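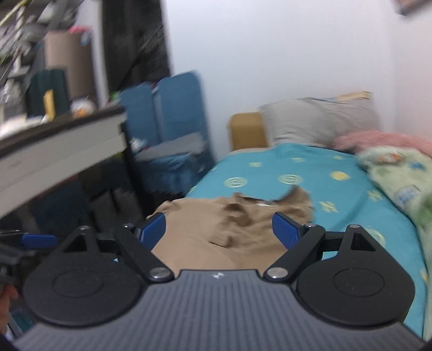
I do my folding on the bed. I have tried the dining table, the top of the dryer, and for one bad winter an ironing board lowered to its shortest setting, and I keep going back to the bed. It is the right height for my back if I stand on the window side, it is big enough to spread out a shirt with both sleeves open, and whatever I put on it has to be dealt with before I can go to sleep.

That last point is the main one. A basket of clean clothes can sit in the hallway for a week. A pile on the bed gets handled the same day, even if it gets handled badly at eleven at night.

This month I finally went through the button-up shirts and jackets. I had been avoiding them. T-shirts and towels I can do while listening to something, but anything with a collar takes attention, and I had gotten into the habit of hanging all of it up just to get it out of sight. The rod in my closet is not very long. By August it was so full that I had to pull a shirt out with both hands, and it came out more wrinkled than it went in.

So I took everything with a collar off the rod, put it on a chair, and moved it to the bed one piece at a time.

Tan and brown things turned out to be most of the problem. I own too many of them. I buy them because they go with everything, and then I have several that go with everything and I wear the same two. On a colored sheet they at least show up well. I have a gray bedspread I used to fold on, and I would lose track of where a sleeve was. The teal sheet with the yellow on it is much better to work on. It is a cheerful sheet, a little childish, and it has washed well.

The method I settled on is nothing new, but I will write it down since I had to figure it out twice.

First I lay the thing out any old way and find the collar. I used to start with the sleeves, and that was a mistake, as the sleeves depend on the shoulders and the shoulders depend on the collar. Once the collar is at the far end of the bed with the label up, I know which way everything else goes.

Then I smooth one side. Only one. If I try to flatten both sides at once I end up pulling against myself and the middle bunches. I get the left side flat from the shoulder down to the hem, then walk my hands across to the right. Pocket flaps get pressed down with a thumb on the way past. They will crease in whatever position you leave them, and a flap that has been folded under for three months never sits right again without an iron.

Buttons next. Top button, the third one down, and the bottom one. Doing all of them takes too long and I have to undo them again later anyway. Zippers go up all the way.

After that it gets turned face down, sleeves across the back, sides in, and folded in half from the bottom. For heavier pieces I fold in half and stop there. Thirds makes a brick that falls over on the shelf.

The collar is the part I still don't do well. A soft collar will lie down if you ask it to. A stiffer one stands up and makes a point on one side, and you can press it flat and look away and it is standing up again. I read a tip about rolling up a washcloth and putting it inside the neck. It works, but I don't own enough washcloths to leave one in every shirt, so I only do it for the two I wear to anything important.

What I used to store all this in was a plastic drawer unit that came with the apartment. The drawers bowed in the middle and the bottom one hadn't closed since spring. I replaced it with an open shelf unit from Tellavley, a secondhand furniture place across town. It has five shelves. The finish is scratched on one side and I put that side against the wall. They wanted 75 dollars and I paid 75 dollars. I am not good at bargaining and it seemed fair.

I measured the space before I went, and I measured the shelf unit in the store, and it still only just cleared the light switch. If you are buying anything tall for a bedroom, measure to the switch plate and not only to the corner.

The shelves are arranged like this for now:

Top shelf, things I need once or twice a year. One suit in a bag, a wool hat, a scarf that was a gift.

Second shelf, button-up shirts, light ones on the left.

Third shelf, heavier shirts and the jackets that fold.

Fourth shelf, sweaters. These will probably move up when it gets cold.

Bottom shelf, jeans and work pants, and the spare sheets.

I bought two fabric bins, brand name Mukar, for the small stuff that won't stack. Socks in one, everything else in the other. They are fine. The handles are stitched a bit crooked and the cardboard in the base has already started to curl, so I wouldn't use them for anything heavy. I also tried a set of Perkent shelf dividers and returned them. They clip onto the shelf edge, and my shelves are thicker than the clip. The measurement was printed on the back of the package and I hadn't read it.

The room itself is still cluttered. I want to say that clearly because posts like this usually end with a very clean room and mine does not. The chair that held the shirts now holds a bag of things to donate. There is a stack of books waiting for another shelf. The drawer unit sat in the corner by the door for a week and a half before I got it down the stairs. When you move everything out of a closet, it has to be somewhere, and in a small bedroom somewhere is mostly the floor and the bed.

For the donate bag I made one rule, which was that I had to put the thing on and button it. Holding it up was not enough. I have kept shirts for years because they looked all right held up. Once they were on, three were tight across the shoulders and one had a stain under the arm that I had apparently decided not to know about. That one went to the rag box. A brown corduroy jacket I was sure I would give away stayed, because it fit better than I remembered.

Labels helped with some of this. I never used to look at them. The neck labels on the older ones have gone gray and I can't read the washing instructions anymore, so I wash those cold and hang them over the shower rod. One shirt says Iwasaki in stitched letters, and I have no memory of buying it. It is the best made thing I own. The seams are flat on the inside and it folds in half the time of the others.

It took me two evenings and part of a morning. I had guessed one evening. The first went mostly to trying things on, and I ended up sleeping with a row of folded shirts along the wall side of the bed, which I don't recommend because I knocked half of them down before it was light out.

Since then I have kept up with it reasonably well. Clean clothes come off the line or out of the dryer, go on the bed, and get folded before dinner if I'm home. If I'm not home they get folded before bed. I've skipped it once and slept under the laundry.

Next I need to deal with the coats in the hall, which don't fold at all, and find out if the donation center still takes hangers. I have a very large bag of hangers.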